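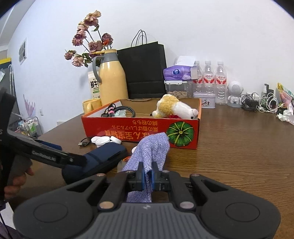

Orkham table-clearing demonstrations, data card

Maintained by Ladan Naseri. Last revised 29 November 2021.

What it is

2,213 demonstrations of small household objects being picked up, moved and put into boxes, recorded with a pair of hand-held grippers. No robot was used in recording. People did the work with the grippers, and the motion is meant to be replayed on an arm later.

What we would not claim

The project page says the grippers make collection "robot-free". Fine, but a wrist is not an arm. People twist and lean in ways our Vorneck arms can't follow, and 412 demonstrations fail the reach check for that reason. They are still in the release, flagged reach_fail. Drop them unless you have a good reason to keep them.

"Natural clutter" also deserves a raised eyebrow. The tables are lived-in, but there were only 24 of them, and a policy that does well on a table it has seen tells you very little. Split by table. We split by episode until July and those scores should be ignored.

Known problems

Cloth is the weak spot. The jaws hide most of what they hold, so the cloth labels say where the operator meant to grip – nothing more.

Two-handed episodes have clock drift between left and right. Caroline Mohamedi's script (align_pairs.py) fixes most of it. Check the rest by eye.

Success was marked by the person who did the task. Treat it as an opinion.

Layout

episodes/ one folder per demonstration
flags.csv reach_fail, drift, cloth
splits/ by table only

Questions go to the Dranotport issue tracker.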